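Changing the cabin air filter on my Irik hatchback used to cost me a dealer visit. I do it in the driveway now, usually on a Saturday, and it takes less time than finding the right page in the manual!

You'll need the new filter (mine's a Flulteo 142, which fits the 3-door and the wagon) and a small Phillips screwdriver. Empty the glove box first. Squeeze both sides inward, let it swing down past the stops, then unhook the little damper arm on the right.
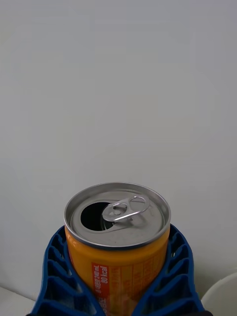
How often should I change it?
Once a year is fine for most drivers. I go every spring, and sooner if I've spent July on the gravel out by Derkach.

Behind the glove box there's a long plastic cover held by 3 screws. Take those out, pull the cover toward you and slide the old filter out slowly – leaves love to drop straight down into the fan.
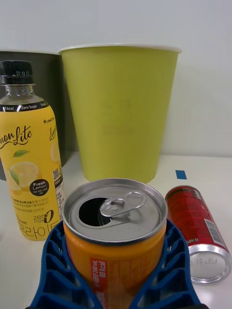 Page 132

Check the airflow arrow on the edge of the new filter. On this car it points down. Slide it in, and if it bunches up at the back, pull it out and try again (I've crushed one by shoving). Then the cover goes back on, snug but not tight.

Hook the damper arm on before you close the glove box. I forget this nearly every time.

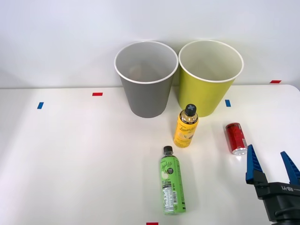

Then start the car, turn the fan all the way up and listen for ticking. If you hear any, a leaf got past you and the filter has to come out again. The Prultar sedan uses the same cover, but its filter goes in from the left.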